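Search products, parts, guides
Shop > Hand-Held Grippers > Planning and Budgeting

Clemasen Hand-Held Gripper Kit

If you're putting together a first order for home tidying work, take your time with this page – we would much sooner you bought one kit and came back happy. The kit is $922 with the standard finger pads, or $1,016 with a spare set of pads packed in, and most customers who skip the spares end up ordering them anyway!

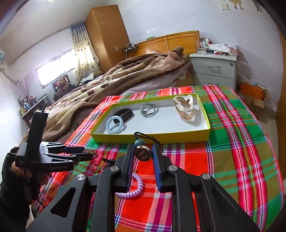 Small household things like hair ties and jewelry ask more of the pads than boxes and bottles do, so please budget for pads first and carrying cases second. Kirsty Lennox on our orders desk is always glad to look over a parts list before you commit, and she'll tell you kindly if you've asked for too much.

Delivery takes nine working days. Orders of four kits or more ship together, and the current prices hold through 26th April.

Tags: grippers, finger pads, home tasks, small orders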